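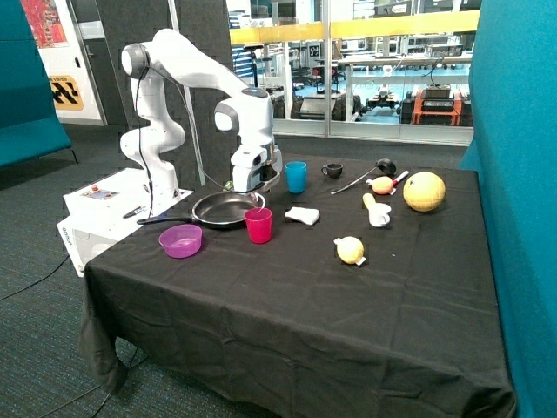
Bench arm at the table, gripper over the pan. Attached to ticket 214.

Ticket 214
Queue: Arms and grippers
Summary: Gripper stops short and faults when lowering near the frying pan
Status: Closed, with one follow-up still open
Software: Vurkico motion package, Angelovski gripper driver

Original report

Hi everyone, and thanks in advance for reading all of this, I know I go on a bit. We've been running the Cisasa tabletop routine on the bench arm, the one where it goes from item to item on the black cloth, and for most of the table it behaves beautifully. The trouble is the pan. When the gripper comes down toward it the arm slows, gives a little shudder and then stops with a force limit fault. The log line is always the same:

FORCE LIMIT EXCEEDED, AXIS Z, MOTION HALTED

It doesn't do it every time, which has been the maddening part! This morning I ran the pan approach 8 times and got the fault on 2 of them. The cups are fine, both the red and the blue, and so is the yellow lemon. After a fault the arm sits where it stopped until I clear it, and then it homes without a fuss.

What I've tried so far:
Restarted the controller. No change.
Turned the approach speed down by half. Still faulted, just more slowly.
Moved the pan a little further from the base. Seemed better for a while and then it did it again, so I don't trust that result.

I haven't touched the force limit and I'd rather not without somebody's blessing.

First reply, support

Thank you for such a thorough write-up, please never apologise for detail in this queue. You were quite right to leave the force limit alone. It's the thing that stops the arm when it leans on something it shouldn't, and I'd like us to treat the fault as real until we know otherwise.

Could you please try the following, when you have a quiet half hour:

1. Take the pan away altogether and run the same approach into clear air. Keep a hand near the red button on the control box while you do it.
2. Put the pan back and run it again, and save the force trace for both.
3. Look at the cable that loops down from the upper joint. If it tugs on anything when the forearm turns down, tell me where.
4. Let me know when the table height was last taught. There's a date beside it on the Zunton setup page.

Also, one favour. I see the small black handheld is lying on top of the control box near the front edge. Would you mind moving it somewhere it can't be knocked off if the arm jolts? I've seen one go over and the poor thing was never the same colour again, let alone the same shape.

Reply from reporter

Handheld moved, sorry about that, it's a habit of mine.

Clear air: no faults at all, and the trace is as flat as you like. With the pan back it faulted on the third go. I've attached both traces. The peak comes right at the bottom of the move, as though the fingers are touching something before the program thinks they ought to.

The cable looks all right to me. I watched it through a whole slow cycle with my nose practically on the safety line (the correct side of it, I promise) and it swings a bit but doesn't catch.

Now the table height. It was taught back in July, and I'm fairly sure that was before we put the cloth on. I had a good look at the cloth after reading your message and it really is quite wrinkled, with creases running all over the top. If the pan sits down on a crease it rocks when I press on the rim. I hadn't noticed until I went looking for it.

Second reply, support

Lovely work, I think you've found it. The rocking would also explain why it comes and goes. Put the pan down in a smooth spot and the gripper clears it, put it on a fold and one side of the rim stands up into the path. The routine only leaves a very thin margin over the rim, and it measures that from the taught table height, so the cloth has been eating into it from underneath as well.

Here's what I'd do, in this order:

Stop the routine and switch the arm to manual.
Clear the table and pull the cloth smooth. Clip it under the edges if you've got clips.
Teach the table height again with the cloth on.
Put the pan back and teach the rim height at the far side, where the gripper comes down.
Raise the approach clearance for the pan one step in the Angelovski driver.
Leave the force limit as it is.

Then please run it for a good long stretch before we call it fixed. An intermittent fault will happily behave itself for an afternoon just to make fools of us.

Reply from reporter

All done. Pulling the cloth straight took longer than the rest put together, and I ended up borrowing clips from the picnic box in the kitchen. The new table height came out higher than the old one, as you'd expect. I set the counter for 1000 cycles of the pan approach and let it go, sitting beside it with my tea and the stop within reach. It finished without a single force fault. The peak at the bottom of the move is gone from the trace too.

I did one more test that wasn't on your list. I put a fold back in the cloth on purpose, set the pan on it and ran at low speed. It faulted on the first approach, with the same log line as before. Smoothed it out again and it was happy.

Closing note, support

Thank you, that last test settles it nicely. Closing as a setup fault: table height taught without the cloth, and pan unstable on creased fabric. The force limit did its job and stays at its current value.

Follow-up, still open: add a line to the Cisasa start-up sheet asking for the cloth to be checked and the table height taught again whenever the table covering is changed. I'll draft the wording and send it over for you to pick holes in. Please reopen this ticket if the fault comes back, even once, and attach the trace if you can.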